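**thread: teaching a two-arm robot to pack groceries, notes as I go**

1/ ok so. been collecting demos for the produce task for a while now and people keep asking what that means day to day. putting it in a thread so I can link it and stop retyping it in DMs

2/ project is called Tavivico. goal is dull and hard: robot picks loose veg out of crates, puts it in a shopping basket, doesn't wreck the veg. the client side is Honosley, small grocery delivery outfit. they want mixed orders packed, not boxes moved. very different problem

3/ we teleoperate. a person drives the arms, the robot logs everything (joints, cameras, gripper force on the one side that has it), and later a model trains on the logs. one run from "basket placed" to "basket released" = one episode

4/ count as of this morning, 28 April 2018: 1,332 episodes kept. kept is the word doing the work there. I throw out a lot

5/ what gets thrown out:
- camera dropouts
- operator talked to someone and drifted off for half the run
- left arm clock out of sync with right arm clock (my own bug, fixed, still mad)
- anything where a person's hand reached in to help. even a little. even "just nudging it"

6/ what does NOT get thrown out: fumbles. if the hand misses a pepper and goes back for it, that stays. early on I cut all of those bc I wanted clean data and the first policy had no clue what to do after a miss. it would just hover there. forever. like a waiter who forgot the order

7/ so now misses are in. tagged "recovery". you want those

8/ setup question I get most: why two different hands. bc we had two different hands. left is a boxy gripper, right is the articulated one with fingers. I was going to standardise and then the results were ok so I stopped caring

(standardize. I know. too much british email this week)

9/ left does the big stuff. cabbages mainly. right does the small fiddly stuff in the basket. it isn't a rule, operators just fell into it after a couple days and the logs look that way now

10/ which is its own problem!! if every operator always uses left for cabbage the model learns cabbage = left and if the cabbage crate is on the other side it'll reach clean across its own body. so we swap crate sides. I have a sheet. every 20 episodes the crates move

11/ robot's own view, cabbages left, potatoes behind the basket, this is what the head camera sees and what the model has to work from 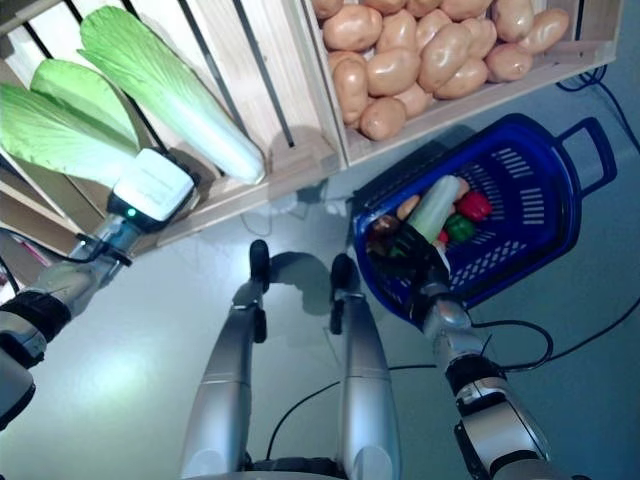
*left gripper up against the napa, right hand down in the basket. note how much of the view is just robot*

12/ that last bit matters. so much of the view is its own arms and legs. when I crop it to save disk space the policy gets worse. my guess is it uses the forearms to work out where it is. didn't test it properly so don't quote me

13/ also cables. yes there's cable on the floor. I've tried taping it down in one tidy line and then the model sees the same tidy line in every episode, and the day it moves you get weird behavior. so the cable lies how it lies. free variation

14/ napa cabbage is the worst object and I'd like that on record. the base end is firm, the leafy end isn't, and from above you mostly get leaf. operators want to grab leaf. leaf tears. tell them: go for the base, or come in from the side and squeeze the whole body

15/ and when they overlap in the crate you can't always tell which leaf goes with which cabbage. I can't either, from the head camera. had an operator pull for ages on the one underneath. kept the episode. tagged it "occluded"

16/ tags we use right now, full list:
- clean
- recovery
- occluded
- drop
- double grasp (picked two, wanted one)
- damage

wanted more. every tag I add is a tag someone has to apply at 5pm, so no

17/ potatoes: easy to grab, hard to grab ONE of. double grasp is almost all potatoes. they sit packed together in the crate and fingers slide in between two and come up with both. for the order task that's a fail, for the "just fill it" task it's fine. log which task you're doing pls. I forgot to for a whole afternoon

18/ peppers: shiny. depth camera hates shiny. red ones especially give me holes in the depth where the highlight is. color camera sees them no problem so in practice the model leans on color. I turned depth off for a training run to check and it barely changed anything. might drop depth altogther, would save so much disk

19/ hardest part of the whole thing isn't the arms, it's the starts. if every episode begins with an empty basket, the model has never seen a full one. so lots of ours start with stuff already in. random fill, whatever's to hand. a pepper or two, something long, some odd small bit

20/ random by human isn't random btw. people make nice baskets. they spread things out. I wrote a dumb script that prints what to put in and which corner and everyone hates it and the data is better

21/ operator notes, copying straight from the sheet on the wall:

- 26 minutes on, then swap. no heroes
- check both hands respond BEFORE you hit record
- say the task out loud, the mic label is what we search on later
- slow on contact. fast in free air is fine
- if you're annoyed, stop

22/ the 26 is bc I plotted damage tags against time in session and there's a bend there. was hoping for a round number for the sheet. whatever. 26

23/ "slow on contact" is the one thing that changed quality the most. the model copies speed. if operators slam in, it slams in. bruised a LOT of produce the first weeks with policies trained on my own runs. turns out... I slam

24/ my runs are now excluded from training. true story. 60 episodes of me, in a folder called do_not_use

25/ tooling: logging is Iltico, in-house, ugly, works. viewer is called Blomqvist, which is just a name off the crate of printer paper next to my desk when I made the repo. it plays both wrist views and the head view side by side and lets you tag with number keys. biggest time saver we have. if you're starting out write your viewer first, before you record anything

26/ I didn't. I recorded for two weeks and then opened the files. one of the wrist cams had been upside down the whole time

27/ storage: keep the raw stuff. every time I've "only kept what we need" I needed the other thing a month later. disks are cheaper than operator hours by a mile

28/ q from the replies: do you use fake veg? tried it. plastic peppers weigh nothing and bounce. policy trained on them squeezed real ones ok but let go way too early, I think bc of the weight. real veg only now. we go through it fast, the cabbages get floppy after a day of handling and a floppy one is basically a new object

29/ (floppy ones are in the dataset too. Honosley's customers order on tuesday-fresh but the warehouse has what it has)

ugh ignore "tuesday-fresh" thats their word for it, means nothing

30/ q: why is everything on the floor and not at table height. arms reach down there fine, and a crate on the floor has nowhere to fall. we'll do tables later. probably in June if the order side slips again

31/ q: how many episodes do you need. don't know. I train on what I have, look at where it fails, go record more of that. this week it's overlapping cabbages. last week it was letting go of things too high over the basket. next week who knows, prob potatoes again

32/ q: will you release the data. want to. have to ask. the head camera catches feet sometimes and people should get a say about their feet

33/ things I'd do differently, short version: viewer first. vary the starts from day one. move the crates way more. write down which task. don't let the engineer drive

34/ going back in, crate swap is due and the script wants a pepper in the far left corner. will add to this thread when the overlap batch is trained

35/ oh and the green light on the left gripper = powered and talking. got asked twice. if it's off don't hit record, you'll get half an episode of a dead arm and I have plenty of those already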